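3.2 Wrist-view segmentation under glare

The wrist camera gives the planner its closest look at the table, and it is also the stream in which the segmentation model does worst. Glazed ceramic and polished metal return bright streaks that move with the arm, so the same plate can have a different apparent outline from one viewpoint to the next. We labelled 1,885 wrist images by hand and used them to fine-tune the Tindero segmentation network. Another 109 images were held out for testing. All labels follow the physical outline of an object, including any part of that outline lost in a highlight.

Figure 4 gives a view from the held-out set. The plate and cup both carry specular reflections, and a highlight partly hides the overlap of the gold-coloured cutlery near the plate's upper-left corner. Before fine-tuning, the network tended to split objects like these along the edge of the glare. The donut, with its dusting of sugar-like grains, belongs to a class that gave little trouble in either version. The satin-like cloth adds glossy bands of its own, and these were the most common source of false objects.

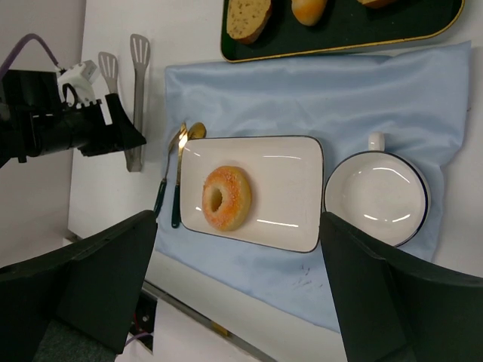 Figure 4. Wrist view from the held-out set, with the fingers of the viewing arm at the lower corners and a second arm entering from the left over the tongs.

3.3 Masking the arms

Each arm can enter the other's wrist view. Black links over dark handles or slotted metal leave the network with little contrast to work with, and early versions merged the two into one region. We therefore render both arms from their joint angles and subtract the result before segmentation. The rendered outline is dilated to allow for calibration error. Cables are not part of the model and are left to the network, which has a separate class for them.

Pixels under the mask are treated as unknown. If a tool is partly covered, the planner keeps its last confirmed pose and marks the hidden portion as unavailable for grasping. A new pose is accepted only when enough of the tool's outline is clear of the mask.

The masking step runs in the Clostel process alongside the joint state reader. It is given a budget of 70 ms per image, and if it overruns, the image is dropped and the planner waits for the next one.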